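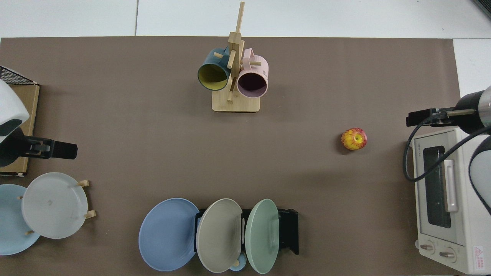
How many mugs should a mug tree hold?
Two is plenty for a small counter. Hang one on each side so the post stays balanced, and keep the rest in the cupboard.

Home | Kitchen | Small Spaces | Ask Els

Setting Up a Little Breakfast Corner
By Els Dekker, August

My neighbor Karlijn has a kitchen you can cross in two steps, and still she manages toast, coffee and a piece of fruit every morning without moving a thing, so I went home and copied her!

1. Put the toaster oven down first, at one end, with room for the door to open all the way. A cream one looks lovely on a brown mat, I think.

2. Stand your plates up in a rack toward the back. Ours are mint green, beige and blue, and upright you can grab just the one you want.
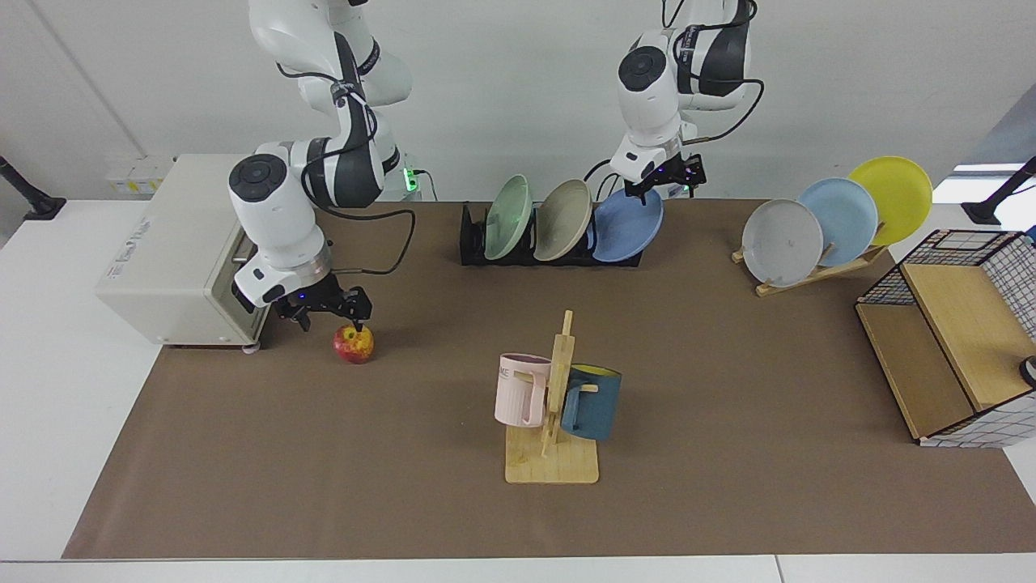

3. Bring in the mug tree last – somewhere near the middle, where a sleepy arm can find it – and leave a bit of open mat for an apple.

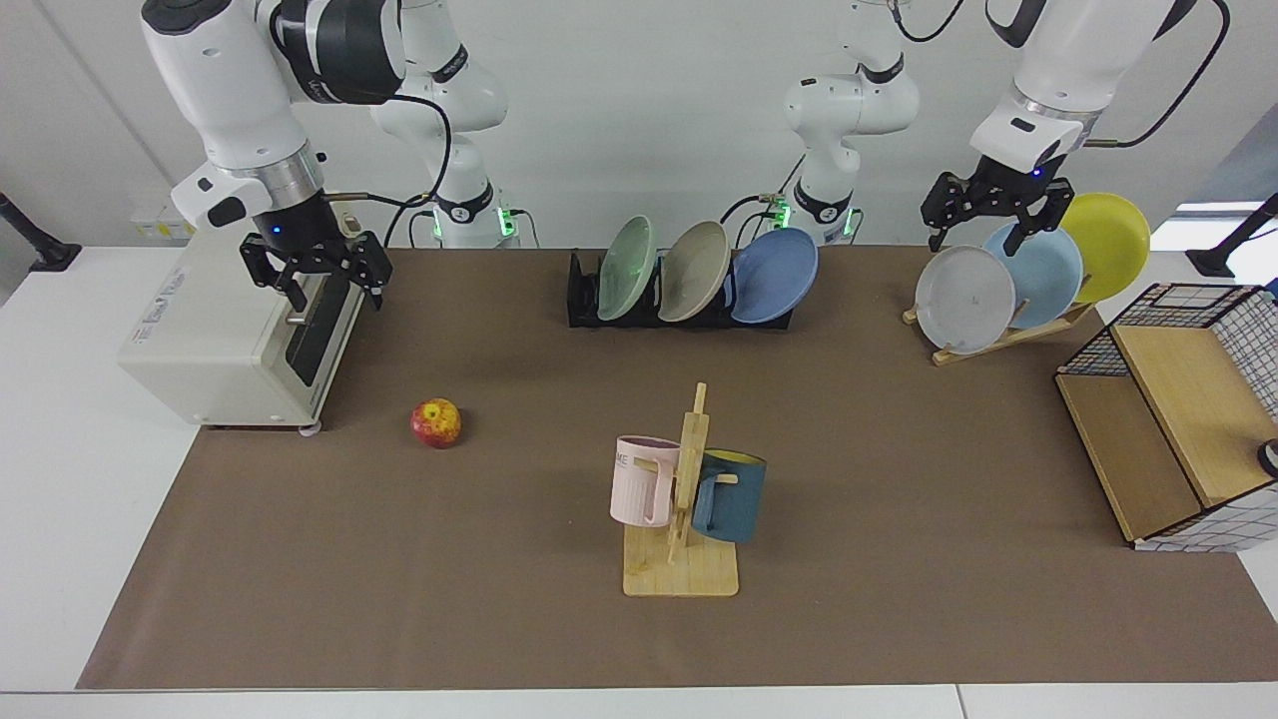 Can the plates go in the rack straight from the sink?
Dry them with a towel first if your rack is wooden, and let them drip if it has a tray underneath.

Contact Els | © Plultiseck Home Pages | Back to top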